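Zwei Greifer, ein Band und viele Fehlgriffe

Die Werkstatt des Systemhauses Fombridge liegt im Erdgeschoss eines früheren Druckereigebäudes. Seit dem Frühjahr vergleicht ein kleines Team dort zwei Parallelgreifer, die für denselben Arm in Frage kommen: einen elektrischen von Tonetti und einen etwas leichteren von Sandberg. Gesucht wird ein Modell für gemischte Kleinteile, also für Ware, die in wechselnder Lage ankommt und einzeln in Schalen abgelegt werden soll. Wir haben mit der Leiterin der Versuche gesprochen. Ihren Namen möchte sie nicht lesen, weil die Entscheidung über die Beschaffung noch aussteht.

Auf die Datenblätter habe sie sich am Anfang verlassen, sagt sie. »Hub, Schließkraft, Gewicht, das liegt alles dicht beieinander. Nach den Tabellen hätten wir eine Münze werfen können.« Der Unterschied habe sich erst gezeigt, als die Teile nicht mehr ordentlich ausgerichtet waren. Der Greifer von Tonetti schließt langsamer, hält seine Kraft aber gleichmäßiger. Der von Sandberg ist schneller am Teil und schiebt es dafür öfter ein Stück weg, bevor beide Finger anliegen.

Gemessen wird in Serien. Bis Montag, 6. Mai, hatte das Team 151 Griffe mit jedem der beiden Modelle aufgezeichnet, immer mit denselben Teilen und derselben Steuerung. Als Fehlgriff zählt alles, was beim Anheben rutscht, kippt oder neben der Schale landet. Ein zweiter Versuch wird nicht gewertet. »Da waren wir uns anfangs uneinig«, sagt sie. »In der Anlage darf der Arm ja noch einmal zugreifen. Aber dann vergleicht man irgendwann die Software und nicht mehr den Greifer.«

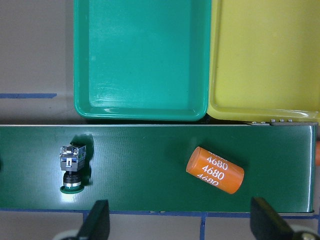
Zur Auswahl der Prüfteile hat sie eine klare Meinung. Würfel und glatte Klötze hat sie nach wenigen Tagen aussortiert, daran scheitert keines der beiden Modelle. Schwieriger sind Teile mit mehreren Durchmessern, etwa der Drucktaster, der mit der grünen Kappe nach unten auf dem Band steht. »Wenn die Finger zu hoch ansetzen, sind sie am Kontaktblock, und der ist kantig. Am schwarzen Kragen darunter geht es besser.« Der orangefarbene Zylinder mit dem Aufdruck 4680 ist dagegen rundum gleich, liegt aber schräg auf dem Band, und der Arm muss das Handgelenk entsprechend drehen. Bei solchen Lagen schnitt Tonetti bislang besser ab. Beim Taster liegt Sandberg vorn, was sie auf die schmaleren Fingerspitzen zurückführt.

Die Kamera sitzt bei beiden Aufbauten am Handgelenk. Ein fest montiertes Modell über dem Tisch hatte das Team ebenfalls ausprobiert und wieder abgebaut, nachdem der Arm im entscheidenden Moment regelmäßig die Sicht verdeckte. Ganz zufrieden ist sie mit der jetzigen Lösung auch nicht. »Glänzende Flächen sind ein Thema. Das Band spiegelt, die Schalen spiegeln, und die Kantenerkennung hält so einen Lichtstreifen gern für ein Teil.« Ein mattes Band ist bestellt.

Angesteuert werden die Greifer über Dokgate, eine hauseigene Zwischenschicht, die Befehle und Sensordaten mit gemeinsamem Zeitstempel ablegt. Der Wechsel von einem Modell zum anderen dauerte zu Beginn fast 57 Minuten, inzwischen sind es 20. Den größten Teil davon braucht die Kalibrierung. Die Verkabelung sei kein Problem mehr, sagt sie, seit beide Greifer denselben Stecker hätten.

Auf die Frage nach einem Favoriten weicht sie aus. Für die jetzigen Teile würde sie Tonetti nehmen, für flache und dünne Ware eher nicht. Im Mai stehen noch Dauerläufe an, bei denen es um den Verschleiß der Fingerbeläge geht. »Die Beläge von Sandberg kann man in der Werkstatt selbst tauschen, bei Tonetti muss der ganze Finger runter. Das klingt nach einer Kleinigkeit, aber in der Nachtschicht macht es einen Unterschied.«

Weitere Beiträge
Fingerbeläge im Vergleich: Gummi, Silikon, Polyurethan
Handkamera oder Deckenkamera?
Kalibrieren nach dem Greiferwechsel
Dokgate: Sensordaten mit Zeitstempel ablegen
Förderbänder für den Versuchsaufbau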